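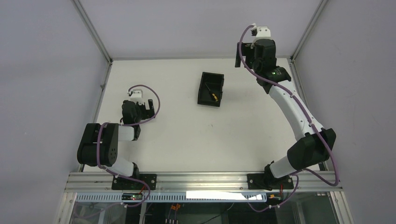 The tool library on Sostudgate has now been open for two winters, and the item we are asked for most is still the plain screwdriver. We own a tile cutter. We own a wallpaper steamer in its original box, and a thing for bending pipe that came with no instructions and frightens people. What the neighbourhood wants, week in and week out, is a yellow and black screwdriver like the one lying in its tray, and it wants it at ten to five when we're trying to lock up.

We went through the loans book in March, mostly to settle an argument. There were 877 loans over the year, and screwdrivers made up roughly a third of them. The steamer went out twice. Both times it came back the same afternoon, and both borrowers had the look of people who'd decided they could live with the wallpaper after all.

You'd think everyone would have a screwdriver. Everyone does. It's in the drawer with the dead batteries and the takeaway menus, or it's in the car, or it was lent to a brother-in-law before the last general election. We've heard all of these at the counter and we believe every one. Our own stock has a way of joining the family too, and two of the long flatheads have been "coming back tomorrow" since the clocks changed. If they're yours, or rather if they're ours and at yours, the returns hatch is open all night and has no opinion of you.

A word on what screwdrivers are for, which is screws. In the past year ours have been used to open paint, stir paint, lift a floorboard, chip ice off a step and (we're told) prop up a tomato plant. The paint ones are easy to spot. A tip that has levered open a tin of Drastance Satin never quite sits in a slot again, and the next person to borrow it blames the screw, the door and finally us. There's a jar of old teaspoons by the till. They open paint beautifully and they're free, so please take one.

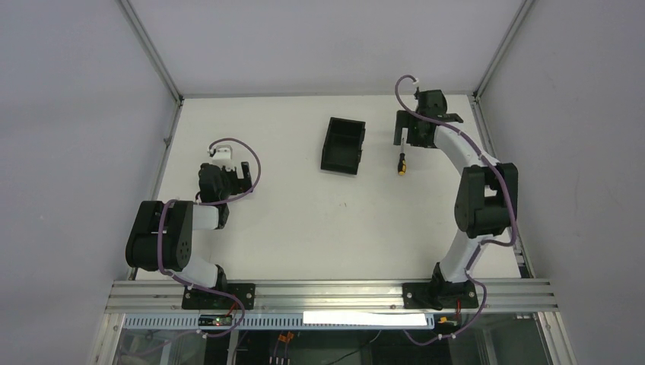 The other half of the trouble is putting things back. We bought a set of black trays and open boxes from Roton last autumn, on the theory that if every tool had a home it would go there, much as one buys a diary and expects to become organised. What we mostly get is the screwdriver just to the right of the box. It has been brought all the way back to the table, and there it has been set down, a hand's width short of glory. We do the same at home with the laundry basket, so we'll try not to be too grand. Still, a tool beside its box gets put in the wrong box by the next helpful person, and that's how we came to spend most of a Saturday-sized morning looking for a bradawl that was in with the paintbrushes.

So there are a few small changes. Boxes now have the name of the tool written on the inside of the bottom, where you'll see it when it's empty and feel watched. Loans of hand tools go up from one week to a fortnight, as that's how long you were keeping them anyway. Fines stay where they are, at nothing, though the biscuit tin on the counter is there for the guilty and has done very well out of you.

The sharpening evening will be held in the back room at the Aravena café again, from seven. Bring chisels, plane irons, kitchen knives and garden shears, wrapped in something thicker than a carrier bag. No saws this time, please. Last time's saws took until half past ten and the café wanted its chairs back. Tea is included and cake is extra, and the cake is better than it was.

Lastly, somebody has left us a very nice spirit level with no note. If you meant to donate it, thank you. If you only meant to put it down for a minute, it's behind the counter, and you'll need to tell us what colour it is.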